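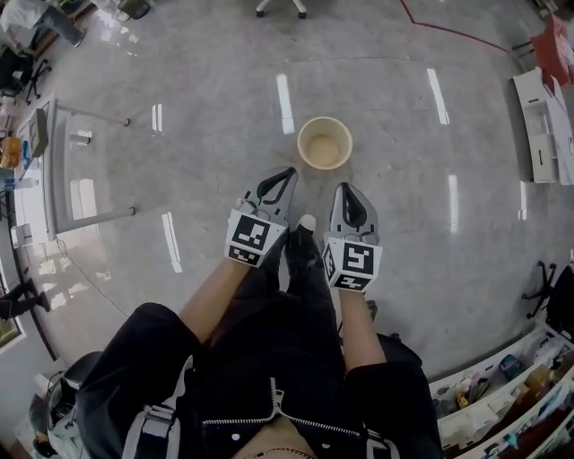
Handheld gripper collection: paper cup pickups, day one notes
Posted in Data & Demos

teltesstead_saron
July 17, 2018
Hi all! Finally got going with the two-handed set and I'm having way too much fun. The task is picking up a paper cup off the floor, standing upright, either hand. I did 142 takes today and kept 136. The other six I threw out because I lost sight of the markers on one gripper (my fault, I twist my left wrist when I reach low).

Floor is polished concrete and it's shiny. You get long white streaks from the ceiling lights right through the work area. Has anyone trained on a floor like that? I'm aiming for 400 takes before the first run and I'd love to fix anything dumb now.

Saron

rafferty_d
Great start! I'd put a mat down before you go any further. We did a batch on a glossy floor last year and the policy kept reaching for a bright spot next to the object. Took us ages to work out why.

gloria.g
I'd leave the floor alone! If it's going to run in that room it should learn that room, streaks and all. Rafferty, was yours all shot from one standing position? Because then the bright spot sits in nearly the same place every take, and of course it gets learned.

rafferty_d
Two positions, so okay, fair point. I still think a mat for the first 40 or so gets you a working baseline quicker, and then you take it away.

gloria.g
And then you have two datasets that don't match :)

nirkgate_kenji
Agree with Glória on the floor, but can I ask about the cup? Is it the same one every time? Used cups get soft at the rim after a lot of squeezing and the jaws close further than they should. I swap mine every 40 takes and write it down in the take log.

teltesstead_saron
Same cup all day, oops. It's a plain beige one with a bit of brown left in the bottom. I'll bring a sleeve of them tomorrow and log the swaps. Love that idea.

I did stay in pretty much one spot, too. So tomorrow I'm going to turn a quarter of the way every ten takes, no mat, and see what the streaks do.

soledad_h
Move the chairs as well! Leave the clutter in, chairs and cables and people sitting nearby, just don't let it be the same clutter every take. And slow down on the approach. Almost everybody's first batch is too fast in the last few inches.

rafferty_d
Seconding slow. Still team mat.

teltesstead_saron
Ha, noted. Watched a few back and yes, I'm really jabbing at it on the early ones. The later ones look much smoother - I think I'll redo the first 40 and keep the rest. Will post the split once I've got the new angles in.

nirkgate_kenji
Please do, and put the discarded takes up too if you still have them. I'd like to see what the wrist twist does to the tracking.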